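The Clerkosbridge Machine

Kerttu Kemppainen had promised to have the computer apart by Thursday, and by four in the afternoon most of it was.
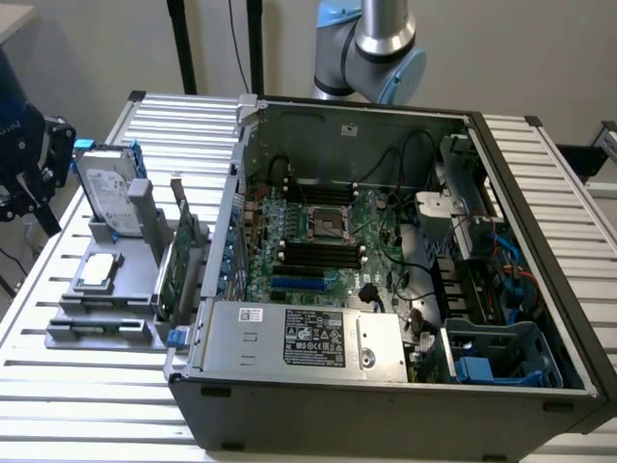
The library in Clerkosbridge wanted 50 dollars for it, case and all. She had paid without asking what was on the drives. Her brother used to work there, in the back office, and he had kept the parish records on a program called Lemma that would not run on anything newer.

She read the label on the power supply twice and wrote nothing down. Then she looked at the empty socket for a while. A processor to fit it would cost 80 dollars from the shop on Drollgate, if they still had one.

She picked up the larger drive by its blue rails. It weighed more than she expected. He had typed in 610 families before he stopped, and he had never told her why he stopped.

The phone rang. It was the shop.

"We have one," the man said. "It's used."

"That's fine," she said. "How late are you open?"

"Six."

She put the drive back in its slot and went to find her coat. The bus was at twenty past – she could make it if she left the dishes.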